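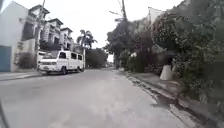 Unmarked concrete road, parked van on the left, open gutter along the right.

Loron: Frequently Asked Questions
Last updated 2023-01-01

What is Loron?

Loron is a method for helping small wheeled robots find their way along residential roads with no painted lines. It takes a single forward-facing camera view and gives back two things: a strip of ground the robot can drive on, and a score for how much each side of that strip should be trusted. The second part is the one we get excited about. Plenty of methods will hand you a strip!

What do you mean by "trusting a side"?

Take the road at the top of this page. On the left there's a low curb line and a parked van. On the right the concrete ends at a gutter with a broken edge, and then come the sidewalk strip and a great deal of greenery. Those are two very different kinds of boundary. A curb is easy to follow for a long stretch, while a broken edge comes and goes, and leaves can hang over it. Loron scores the two sides separately, and the planner leans on whichever is stronger at that moment. When the scores swap, the planner swaps too, over a second or so, so the robot doesn't jerk sideways.

Why residential roads?

They are where our robots spend their time, and they're wonderfully irregular. Lane-following research has done great things on marked streets, but a quiet road between townhouses and trees gives you hardly any of the same cues. We wanted to see how far plain surface shape and edge texture could carry a robot, and the short answer is farther than we had guessed.

Where did the training data come from?

We recorded 399 drives in two areas, Rustgate and Holtard, and labeled 927 views from them by hand. Rustgate is mostly concrete with gutters. Holtard has patched asphalt, tighter corners and a lot of parked cars. The labels mark the drivable ground plus the left and right edges, and each edge gets a tag (curb, gutter, plants, vehicle, wall or "can't tell"). Please don't throw away "can't tell" if you retrain -- the score gets noticeably overconfident without it.

How well does it work?

Our main test uses 754 held-out road segments. On each one we compare Loron with the same network trained to predict a single strip and no side scores. Loron steered into an edge less often in both areas, and the gain was biggest on segments with a soft edge on one side and a hard one on the other. On segments with good curbs on both sides the two were practically tied, just as you'd expect. Full tables are in the report, including the segments where the baseline won.

Where does it fail?

Three cases keep coming back:

Parked vehicles in a row. If the gaps are short, Loron tends to treat the whole row as one boundary. That's fine for driving past, and bad if you need to pull in.

Gutters full of leaves. The edge tag flips between gutter and plants, and the score drops. The robot slows down, which is safe but makes for some very slow drives in fall.

Wide forecourts. Where the road opens onto paving of the same color, the strip spreads out into it. We're working on this one now and have a promising fix that looks at several seconds of history.

Does it handle people and moving cars?

No, and please don't use it that way. Loron knows about ground and edges. On our robots a separate obstacle system can stop the wheels whatever Loron says, and every drive had a person walking alongside with a stop button. Keep both if you repeat our tests.

Do I need a depth sensor or a map?

Neither one. A camera is enough to run it. We did use wheel odometry to smooth the strip from one moment to the next, and we recommend it if you have it. Without odometry the method still runs, but the strip wobbles on bumpy ground.

How should I mount my camera?

Low and level works best, with the near ground well in view. We trained at one height on one robot, so expect some loss if yours sits much higher. A small set of your own labels helps a lot here. In our transfer test on the Bergmann platform, a taller robot with a wider wheelbase, most of the gap closed after a short round of retraining on local views.

What if part of my robot shows in the picture?

Mask that area once and reuse the mask for every drive. The setup script has a step for it. If you change the mount, make a new mask.

Can I train it on my own neighborhood?

Yes, please do! The labeling tool is in the release, and the guide walks through one road from start to finish. Start with roads you know well and label both sides of each, even the side that seems dull. Check local rules on filming in public, and blur license plates and faces before you share anything.

Is the data public?

The labeled views are. The raw drives are still being checked for privacy, and we plan to release the Rustgate portion in March. Holtard will follow once its plates and house numbers have been gone over again.

I ran the code and got different scores from yours. What should I check?

Look at the crop setting first. The default changed between the first and second releases, and that accounts for most of the reports we get. Next, make sure you're scoring each side separately before averaging. If the numbers still don't match, send us the log and the name of the segment list you used -- we really like these messages, and two of them led to bug fixes already in the current version.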